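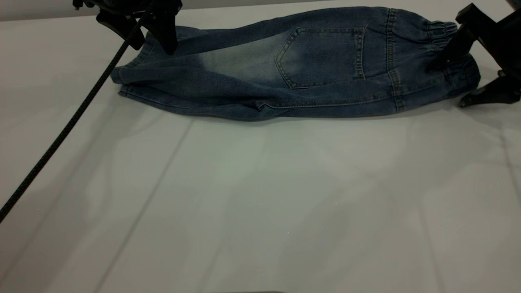
Elastic-waisted denim should never be folded, one reader has written in response to the previous entry; it should be rolled from the hem upward and stood on end in the drawer, and any other method will spoil the elastic within a year. The same reader considers a flat table unnecessary and does the entire household's laundry on the end of a bed.

The comment deserves a full response, as the matter of pull-on jeans was dealt with in a single line last time and that was insufficient. Rolling has been practised in this household in the past. It was discontinued for denim when the wardrobe was replaced, and the present entry sets out the procedure that took its place, together with the points on which the reader's criticism is accepted.

The storage in question

The drawers are the Gendberg model, purchased second-hand in Viscombe and carried up the stairs in pieces. Each drawer has an internal depth of 40 centimetres, front to back. This measurement governs everything that follows. A rolled pair of adult jeans stands well in a deep box or a basket, but in these drawers the roll rubbed against the underside of the drawer above, and the top pair was regularly dragged out of shape on opening. A folded pair lies beneath the obstruction.

The shelf in the hall cupboard is more generous and is reserved for winter trousers, bedding and the picnic rug. Rolling remains entirely acceptable there. It also remains the approved method for pyjama bottoms, track pants and anything destined for a suitcase.

Preparation

Denim is to be folded only when fully dry. The waistband and the pocket seams are the last parts to dry, and both should be checked by hand before the garment leaves the line. A pair that feels dry along the leg and cool at the waist goes back out. In July this may mean a second day over the airer in the laundry, and the schedule should allow for it.

Pockets are emptied before washing and checked again before folding. The second check has been retained on the strength of its results, which include a bus ticket, several hair ties and the spare key to the shed.

Jeans are washed inside out in cold water with Tevel liquid and turned right side out before folding. Those with worn, pale patches on the leg receive the gentlest cycle available. The cloth is thinner where the colour has gone, and a hole in such a patch is seldom neat. Turning is best done while standing, by reaching down through one leg at a time and drawing the hem back through.

The surface

On the question of the bed, the position of this blog is unchanged. A mattress gives under the hand, so creases cannot be pressed out against it, and the quilt collects lint and returns it to the next item placed there. A table is preferred. It should be clear, dry and of a height that does not require stooping. A pale surface has the additional merit of showing up a loose thread or a stray tissue fragment before it is folded into a pocket.

The procedure

The garment is laid out flat, with the front facing down and the back pockets uppermost. The legs are drawn straight by holding the hems and giving one firm tug. One leg is then brought across to lie on the other, so that the pair is folded lengthwise and a back pocket finishes on the outside. Side seams should meet along their full length. Where the seams have twisted in the wash, as they do in cheaper denim, it is sufficient for them to meet at the knee.

The crotch seam will project as a small triangle. This is turned in flat toward the leg, giving a straight edge from end to end. The palm of the hand is then passed along the length, away from the waist, to move any wrinkles toward the hem. Hems that have bunched over themselves are opened out and laid flat at this stage, when it is still easy to do so.

Up to this point the procedure is identical for all jeans. The difference arises at the waist. A buttoned waistband is firm and provides a true edge from which to measure. A gathered one draws itself in and forms a thick ruffle narrower than the cloth beneath it, and if the folding begins there the whole bundle will lean.

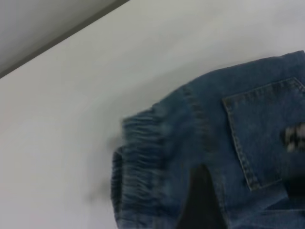 For this reason the elastic is left until last and is never stretched flat to match the width of the hips. It is permitted to gather as it wishes. The first fold is made from the hem, which is brought up to rest just short of the elastic. The second fold halves the bundle again, and the gathered end is then tucked over the top with the ruffles lying loosely. Nothing heavy is placed upon it. Two pairs may be stacked, with the waistbands at opposite ends so that the pile sits level; a third pair causes the stack to slide and belongs in the next drawer.

The reader is correct on one point. Elastic does deteriorate under a permanent crease, and a waistband folded sharply down its middle and left for a season may come out with a flat, tired section that does not recover. The tuck described above is a soft one for that reason. The same caution applies to gathered cuffs, which should be left to one side of any fold.

Pockets and stitching

The back patch pocket is the thickest part of the folded pair and should not be creased. With a little practice the fold can be placed below it, on plain cloth. Topstitching in a contrasting colour shows wear early along a repeated crease, and gold thread on indigo shows it most of all. A pocket that has turned up at its lower corner may be pressed down with the thumb or, in stubborn cases, ironed at 60 per cent of the dial setting used for cotton shirts.

Outstanding matters

Denim shorts have not been addressed. They are at present folded once and placed wherever space permits, and the arrangement is not satisfactory. Readers with an established method for shorts are invited to submit it in the comments.

A further inquiry was received on whether faded jeans should be stored separately from dark ones. They are separated in this household for the first few washes of a new dark pair, when the dye is liable to transfer, and after that they share a drawer. The new pair from the shop on Leclerc Street is still under quarantine on the hall shelf and will be reviewed in September.

The next entry will deal with fitted sheets. Correspondence on fitted sheets has already been received and does not need to be sent again.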